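Plorkbridge Allotment Society, August meeting
Minutes taken by me, Deepika Lobo, so blame me for the spelling

We got going at 7:10 once the tea urn had finished its screaming. Leonie Schnyder was in the chair. Also there: Leonie Lüthi, Pui-shan Ko, Luzius Aebischer and me, plus a good crowd on the back benches. I'll write Leonie S. and Leonie L. from here on, same as last time.

Last month's minutes were passed with one fix. Luzius did not "threaten" the bindweed, he says, he "spoke about" it. Fine, changed!

Water. The big tank by the lower gate is still dropping overnight. Pui-shan had the Flutlow people out and they want $258 to replace the valve, parts and labor. Leonie L. thought we could patch it ourselves and there was a long back and forth over what happened when we patched it ourselves two years ago (I was there, I got soaked). We voted to pay. Pui-shan will call them in the morning.

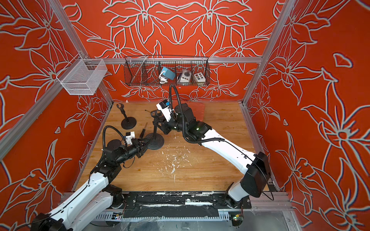 Until the valve is in, please fill cans from the upper tap and leave the hose on its hook. Somebody asked if that applies to the plots by the railroad fence, and yes, it does.

Waiting list. We're up to 38 names, the longest I can remember. Two half plots are coming free at the end of the season and Leonie S. will write to the next two people down. Luzius wants us to split the old pumpkin patch as well. I like the idea but it floods every spring, so he's going to walk it with a spade and tell us next month what he finds.

Harvest supper. Same long tables, same bring-a-dish. Pui-shan is doing her squash dumplings again (hooray) and Leonie L. has talked the Bivero bakery into giving us bread.

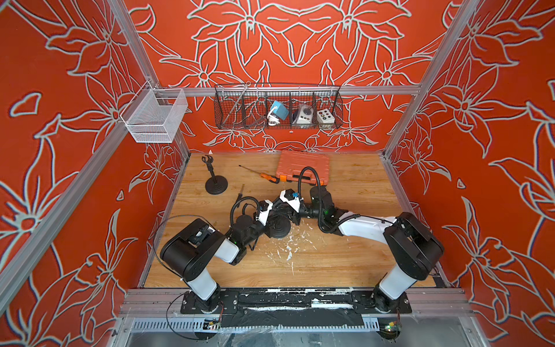
We still need people for washing up, and I mean people other than me and my sister. The sign-up sheet is on the shed door with a pencil on a string.

Seed swap. Kyei beans did so well this year that everyone wants them, so please let a few pods dry on the vine and save them for the swap. 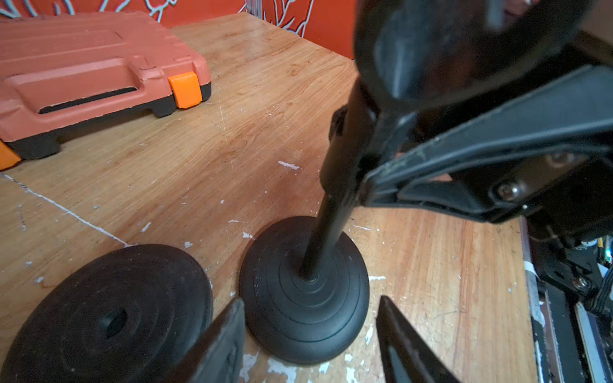
Tool shed next, and this one ran long. The good loppers are missing again and the padlock sticks. Luzius offered to oil it and to sort the small stuff, the dibbers and plant ties and so on, which live in a heap at the moment. He'd like a lidded plastic case for them, something like the salmon-pink one with the orange latch, so that it shows up in a dark corner. Leonie S. said any color would do as long as it shuts. Agreed, and he'll look for one.

Any other business. Leonie L. asked whose fennel is seeding itself into the main path. Silence from the back benches. Please pull it up, whoever you are.

We closed at 8:45 and I took the leftover plum cake home. Next meeting same time, same hut, and Pui-shan is bringing the milk.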